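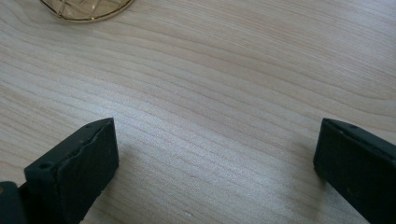 Pale wood tabletop with a gold-rimmed object at one corner.

Conlow judo club moves into bigger home at Preltholm

Sunday, April 9, 2023

Conlow Judo Club has a new home, and it's a beauty. The club opened the doors of its new dojo on Preltholm Road yesterday morning, and by the time the first class bowed on there was hardly room left on the benches for parents.

The club has spent the last 9 years sharing a school gym with badminton, which meant laying the mats before every session and stacking them again afterwards. The new place has a sprung floor with the mats down for good, proper changing rooms and a small weights area at the back. There is even a kitchen with a working kettle, and several of the older members seemed more pleased about that than anything else!

Head coach Idun Holmgren, a third dan who took up judo at university, led the first session herself. She started with the under-eights and a very noisy game of crocodiles, then handed over to the juniors for breakfalls and hip throws. The adults had the last hour, with groundwork first and then open randori until everyone was puffing.

"I kept looking up and thinking somebody was going to ask us to clear the mats away," she said. "We can leave a class five minutes late now if a child has nearly got their throw. That makes such a difference to how you teach."

Membership stands at 163, with the biggest growth in the teenage girls' group, which had only four regulars before the summer. Two of them, both green belts, fought at the Nyitrai Open in November and came home with a silver and a bronze. The silver was won in golden score with a lovely low drop seoi-nage, and anyone who was in the hall that day will still tell you about it at length.

Money for the floor came from a year of fundraising. A sponsored throwathon, in which members set out to complete 2,000 throws in an afternoon, paid for most of the timber, and local joinery firm Larkex fitted it at cost. The mats are the old ones for now - a bit faded, but plenty of life in them - and new ones are on the wish list.

The extra space means a fuller timetable. There will be a beginners' course for adults on Tuesday evenings, a kata group run by two of the senior dan grades, and a gentle class for over-60s built around balance and safe falling. Places on that last one are capped at 12 to begin with, and a waiting list has already been started.

Beginners don't need a judogi for their first three sessions. A tracksuit without zips is fine, and the club has jackets to lend. Bring flip-flops for walking to and from the mat, and a bottle of water.

The first grading in the new dojo is planned for the end of term, for anyone from white belt up to orange. Names should be given to Idun after class.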